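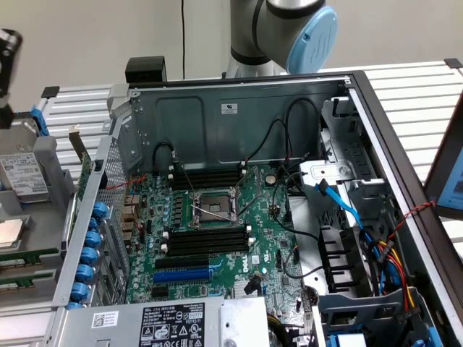 Step 3. Work out what the bench itself will cost

By now you should have your list of jobs from Step 2, and I do hope you kept it short! Ours at Wurerbridge had one line on it to begin with: fit the processor and memory into a desktop tower laid on its side.

Start with the table, and be generous. A full-sized case takes up a good deal of room lying down, and you still need space beside it for the parts. We put our hard drive, processor and memory modules on grey plastic trays to the left of the case, and the trays cost us next to nothing. The slatted aluminium table was another matter. Put down some 2000 euros for a table and fixings, and ask for the delivery charge in writing (ours was another 200, which stung a bit).

Next, grippers. Memory modules are thin and a hard drive in its carrier is chunky, so ask each supplier to quote for fingers to suit both. Carach and Fourie both sent us drawings before we paid for anything, and I'd gently walk away from a firm that won't.

Then buy your practice machines. Old office towers are perfect, and you will want a spare board or two, as the processor socket is the part I worry about most. We allowed 100 euros a tower, cables and all.

Mārtiņš Vītola, who looks after our wiring, asked me to add a line for cable clips and sleeving. Loose power leads inside a case get in the way of an arm far more than you'd think, so do please put it in.

Step 4. Ask for the running costs

Write to each supplier with the same questions:

Yearly service, and who travels to whom
Price of replacement fingers
Training days, and for how many people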